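Manipulation software group, monthly meeting, March

Held in the back room at Skirkside, starting a little after 2 pm. Thank you to everyone who came in person, and to the two who dialed in and put up with our echo. The February minutes were accepted with one small fix to the spelling of Furukawa.

1. Perception

We spent a good long while on the wrist view, as we usually do. The finger takes up a large share of the picture, and the segmentation model still likes to join it to whatever it happens to be near. Soft things are the worst for this, cloth and bags above all.

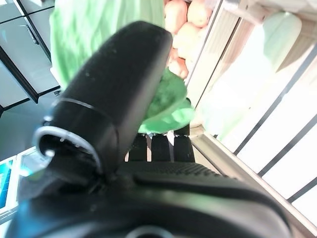 The group agreed that a fixed mask for the finger is a fair start, but it has to follow the joint reading, or it will drift as the finger moves. The new labels now stand at 1,520 images, and we were all very pleased to hear it – that is a lot of patient clicking. Bright white backgrounds remain a sore point, and the Cana team asked whether exposure could be set per task. It can, with a small change to the camera node, and they will send over the values they would like.

2. Planning and control

The Bimeo planner now runs as its own process, so a crash there no longer takes the logger down with it. There was some friendly back and forth over wrist speed. The perception side would love slower moves near a grasp, while the control side would sooner drop smeared images and keep the pace. We settled on trying both: a blur score written to the log with every image, and a speed limit that starts 6 cm from the target. 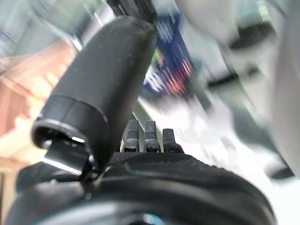 3. Tooling

The replay viewer opens large logs much faster now, and it was warmly received. Still wanted are a way to step back a single image at a time, and joint readings shown beside the picture. Furukawa drivers stay on the old version until the time stamp problem is sorted out.

4. Actions

Perception: tie the finger mask to the joint reading and rerun the cloth set.
Control: add the blur score and the speed limit, each with its own switch.
Tooling: single step back in the viewer.
Cana team: send exposure values by Saturday.

Meeting closed at 3:40 pm. Next one in April, same room.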